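Rovotis Hand Gripper Kit, built in a shared workshop

Verdict up front for the impatient: I like it, I would buy it again, and I would like three evenings of my life back.

The kit is a hand-held two-finger gripper with a camera mount. You hold it, you pick things up, the camera records what the fingers did, and at some later date an arm is supposed to learn from your example. I bought mine in March for the arm that Rangi Maihi and I are putting together at the Gedville workshop, and Lindsay Kingi bought one a few weeks after, mostly so she could stop borrowing mine. 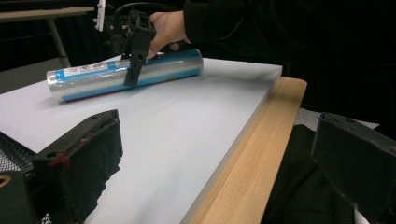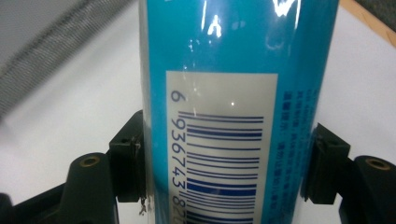

Price first. The single is 258 dollars before shipping, and you supply your own camera. The pair is listed at 656 with cameras included, a bundle whose arithmetic I leave to the reader. Mine arrived from the Clesberg warehouse in a box big enough for a microwave, with the fasteners in one unlabeled bag. I sorted them into a muffin tin, and I recommend budgeting for a muffin tin.

Assembly. The manual says an evening. It took me three, one of which went entirely to the finger linkage, where step 14 shows the left side and step 15 says "repeat for other side" when the other side is a mirror of it. I repeated it faithfully and ended up with a gripper that opened one finger and closed the other. Lindsay read ahead and finished hers in one sitting, and she has mentioned this since.

The plastic parts are good. Edges are clean, the holes line up, and I only had to ream one. The screws are the soft kind that round off if you look at them with a power driver, so use a hand driver and go easy.

In use it's comfortable for the first half hour. The handle is fat enough for a big hand, and the trigger has a light pull with a bit of slop at the start of its travel. After 50 grabs in a row my index finger wanted to discuss its working conditions. Rangi wrapped his handle in bicycle tape, which helped, and now it smells like a bike shop.

Cans are where I'd tell a new owner to start. They're the right sort of size, they don't bruise, and lunch already supplied them. They also show you quickly how sloppy your own hands are. A can on its side will roll off at the first crooked touch, and an upright one will tip if one finger gets there well before the other. Shiny ones are harder on the camera, so turn down the exposure before you record anything you plan to keep.

The finger pads are the weak spot. The adhesive backing gives up at the corners. I've replaced mine with a strip cut from a drawer liner, and it grips better than the original and cost nothing, assuming my wife doesn't check the drawer. Replacement pads do exist, sold only in a bag of far more than anyone needs.

Software: it works on Rangi's laptop. It works on mine if I start it twice. The calibration routine wants you to open and close the fingers slowly while a progress bar thinks about it, and if you sneeze you begin again. The support desk answered my email in 3 days, politely, with a link to the page I had written to complain about.

I also tried the Whitcombe, a similar gripper, on loan for a weekend. Nicer trigger, much better manual, heavier by enough to notice in the wrist. If you only plan to record for short spells, it's probably the better buy. For long sessions I'd stay with the Rovotis and learn to mirror a drawing.

Four stars. The fifth is somewhere in the bag of fasteners.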